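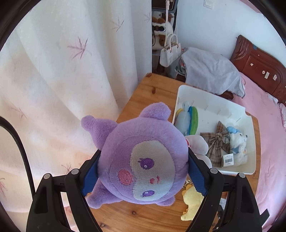
부드러운 물건 집기 시연을 모으고 다듬는 방법 (손에 드는 그리퍼 편)

작성: Haruna Noguchi
마지막 수정: 2021년 5월 27일

이 글은 Nakpan 작업에서 우리가 쓰는 순서를 정리한 것입니다. 봉제 인형처럼 눌리면 모양이 변하는 물건을 사람이 손에 든 그리퍼로 집고, 그 기록을 가지고 로봇 팔의 정책을 학습시킵니다. 딱딱한 물건(컵, 상자, 병)에 대한 순서는 다른 페이지에 있으니 그쪽을 먼저 읽으신 분은 2번과 4번만 보셔도 됩니다. 한국어는 저의 모국어가 아니어서 어색한 표현이 있으면 알려 주십시오. 지난번에 소은성 씨(Eun-seong So)가 많이 고쳐 주었습니다.

준비물

손에 드는 그리퍼와 거기에 고정된 카메라. 손가락 패드는 무늬가 있는 것을 권합니다.
집을 물건. 크기와 털의 길이가 서로 다른 봉제 인형이 좋습니다.
낮은 테두리가 있는 쟁반이나 상자 하나.
보정용 체커보드를 인쇄한 종이. 반드시 평평한 판에 붙여 주십시오.
기록 프로그램. 우리는 Varkus를 쓰지만 영상과 손가락 간격을 같은 시계로 저장할 수 있으면 다른 것도 괜찮습니다.

1. 카메라와 손가락 간격을 보정한다

먼저 체커보드를 여러 각도에서 찍고 렌즈 왜곡 값을 구합니다. 보드가 화면의 구석에도 들어가야 합니다. 가운데만 찍으면 손가락이 보이는 아래쪽의 오차가 커지고, 나중에 간격 계산이 틀립니다.

다음은 손가락 간격입니다. 그리퍼를 완전히 열고 삼 초 기다리고, 완전히 닫고 삼 초 기다립니다. 이것을 다섯 번 반복해서 기록합니다. 닫은 상태의 값이 매번 다르면 관절 나사가 풀려 있을 가능성이 높습니다. 나사를 조인 다음에 처음부터 다시 하십시오. 너무 세게 조이면 팔의 움직임이 무거워져서 시연하는 사람의 손목이 금방 피곤해집니다.

보정 파일의 이름에는 그리퍼의 번호를 꼭 넣습니다. 저는 12월에 두 대의 보정 파일을 바꾸어 쓴 적이 있고, 이틀 동안 모은 기록을 모두 다시 계산했습니다.

2. 물건과 장소를 정한다

정리된 실험실 책상에서만 시연을 모으면 정책이 배경을 외워 버립니다. 그래서 우리는 생활하는 방에서도 모읍니다. 커튼, 침대, 선반, 다른 물건이 보여도 치우지 않습니다. 다만 다음의 것은 지켜 주십시오.

사람의 얼굴이나 주소가 적힌 종이는 카메라에 들어오지 않게 합니다.
창문의 빛이 패드에 바로 닿으면 자리를 조금 옮깁니다.
케이블은 그리퍼의 움직임을 막지 않는 쪽으로 넘깁니다.

물건에 대해서는 한 가지 주의가 있습니다. 열쇠고리, 리본, 가격표 같은 작은 부속이 달린 인형은 따로 표시합니다. 떼지 않습니다. 부속이 있으면 집은 다음에 무게 중심이 조금 움직이고, 고리가 책상이나 다른 물건에 걸리기도 합니다. 이런 경우를 데이터에 남기고 싶기 때문에 기록표의 '부속' 칸에 종류를 적습니다. 빈칸으로 두면 부속이 없다는 뜻이 됩니다.

처음 위치는 매번 바꿉니다. 인형의 얼굴이 위를 향하는 것, 옆을 향하는 것, 아래를 향하는 것을 섞어 주십시오. 사람은 무의식적으로 얼굴을 자기 쪽으로 돌려서 놓는 습관이 있습니다. 저도 그렇습니다. Noboru Maruyama 씨가 제 기록을 보고 인형이 전부 저를 보고 있다고 말해 주어서 알았습니다.

3. 시연을 기록한다

한 번의 시연은 그리퍼가 열린 상태로 물건에서 떨어진 곳에서 시작합니다. 순서는 이렇습니다.

기록을 시작하고 일 초 동안 움직이지 않습니다.
물건에 천천히 다가갑니다. 마지막 구간에서 방향을 크게 바꾸지 않습니다.
두 패드가 물건의 양쪽에 거의 동시에 닿게 닫습니다.
닿은 뒤에 조금 더 닫고, 거기에서 손의 힘을 유지합니다.
들어 올리고, 쟁반 위로 옮기고, 낮은 높이에서 놓습니다.
그리퍼를 뒤로 빼고 일 초 기다린 다음에 기록을 끝냅니다.

둥근 인형은 한쪽 패드가 먼저 닿으면 굴러서 도망갑니다. 이때 당황해서 쫓아가지 말고 그대로 한 번 멈추고 다시 다가가십시오. 멈춤이 있는 기록은 쓸 수 있습니다. 빠르게 쫓아가는 기록은 영상이 흐려서 대부분 버리게 됩니다.

팔과 다리가 있는 인형의 경우에는 어디를 잡을지 미리 정합니다. 우리의 기본은 몸통 또는 머리의 가장 넓은 부분입니다. 귀만 잡고 드는 시연은 별도의 묶음에 넣습니다. 이 둘을 섞어서 학습시키면 정책이 중간의 애매한 곳으로 가는 일이 있었습니다.

실패한 시연도 바로 지우지 마십시오. '실패'라고 적고 남깁니다.

4. 얼마나 닫을지를 정한다

이 부분이 부드러운 물건에서 제일 어렵습니다. 딱딱한 물건은 닿으면 손가락이 멈추므로 간격이 곧 물건의 폭입니다. 인형은 닿은 다음에도 계속 닫힙니다. 그래서 닿은 순간의 간격과 유지하는 동안의 간격을 따로 기록해야 합니다.

닿은 순간은 영상으로 찾습니다. 털이 눌리기 시작하는 장면을 사람이 표시하고, 그때의 간격을 100으로 놓습니다. 유지할 때의 간격을 이것으로 나누면 압축 비율이 됩니다. 우리 기록에서는 비율이 80 근처에 있을 때 옮기는 도중에 떨어지는 일이 적었고, 63까지 닫으면 인형이 패드 사이에서 앞으로 밀려 나오기 시작했습니다. 이 값은 우리 패드와 우리 인형의 값입니다. 솜의 양이 다르면 다시 재야 합니다.

재는 방법은 어렵지 않습니다. 같은 인형을 같은 방향으로 놓고, 조금씩 더 닫으면서 들어 봅니다. 미끄러지지 않는 가장 넓은 간격을 찾으면 거기에서 조금 더 닫은 값을 목표로 합니다. 털이 긴 인형은 털만 잡히고 몸이 빠지는 경우가 있으니 손목을 가볍게 한 번 흔들어 확인하십시오.

5. 기록을 다듬는다

다듬는 일은 모은 날에 하는 것이 좋습니다. 하루가 지나면 왜 멈추었는지 기억이 나지 않습니다.

우선 영상과 간격의 시간 차이를 봅니다. 완전히 닫히는 장면과 간격이 최소가 되는 시점이 어긋나면 그 묶음 전체의 시간을 옮깁니다. 시연마다 따로 옮기면 안 됩니다.

그다음에 카메라의 궤적을 확인합니다. 궤적이 갑자기 뛰는 시연은 제외합니다. 하얀 벽이나 무늬 없는 천만 보이는 방향으로 그리퍼를 돌렸을 때 자주 생깁니다. 책상의 나뭇결이나 무늬 있는 커튼이 조금이라도 보이면 안정적입니다.

마지막으로 앞뒤의 정지 구간을 반 초만 남기고 자릅니다. 정지 구간이 길면 학습한 로봇이 시작 위치에서 움직이지 않는 일이 있습니다.

6. 학습하고 확인한다

학습 설정은 딱딱한 물건의 페이지와 같습니다. 입력에 손가락 간격의 최근 값을 추가하는 것만 다릅니다. 압축 비율은 입력에 넣지 않고 확인할 때만 사용합니다.

확인은 학습에 나오지 않은 인형으로 합니다. Flirnholm에 있는 팔로 34번 시도했을 때 쟁반까지 옮긴 것이 27번이었습니다. 나머지 중에는 닿기 전에 굴러간 것이 제일 많았습니다. 닫는 힘의 문제보다 다가가는 방향의 문제라고 저는 생각하지만, Ilham Pattinasarany 씨는 카메라의 지연을 의심하고 있습니다. 아직 결론이 없습니다.

시도할 때마다 다음을 적어 주십시오. 물건의 이름, 처음 방향, 부속의 유무, 닿은 순간의 간격, 결과, 그리고 실패했으면 어느 단계였는지. 성공과 실패만 적은 표는 나중에 비교에 쓸 수 없습니다.

자주 생기는 문제

그리퍼가 물건 앞에서 열렸다 닫혔다 한다.
시연에 망설이는 동작이 많을 때 생깁니다. 다가가는 도중에 손가락을 조금씩 움직인 시연을 찾아서 빼고 다시 학습합니다.

물건을 놓은 뒤에도 인형이 패드에 붙어서 따라온다.
패드의 홈에 털이 끼어 있는지 보십시오. 마른 솔로 청소합니다. 시연할 때도 끝까지 열어서 놓아야 합니다. 반만 열고 빼는 습관이 있으면 로봇도 그렇게 합니다.

작은 인형을 큰 인형과 함께 잡는다.
물건이 가까이 모여 있는 시연이 부족한 것입니다. 옆에 다른 인형을 두고 하나만 집는 시연을 추가합니다. 옆의 것을 건드려도 집을 것만 들었으면 성공으로 적습니다.

열쇠고리가 쟁반의 테두리에 걸린다.
옮기는 높이를 올립니다. 이미 모은 기록을 고칠 방법은 없었고, 우리는 이 부분만 새로 모았습니다.

기록표의 양식은 Skillwood 폴더에 있습니다. 양식의 칸을 바꾸고 싶으시면 Yoshinori Iwasaki 씨에게 먼저 연락해 주십시오. 변환 스크립트가 칸의 순서를 읽고 있어서 순서가 바뀌면 오류 없이 틀린 값이 들어갑니다.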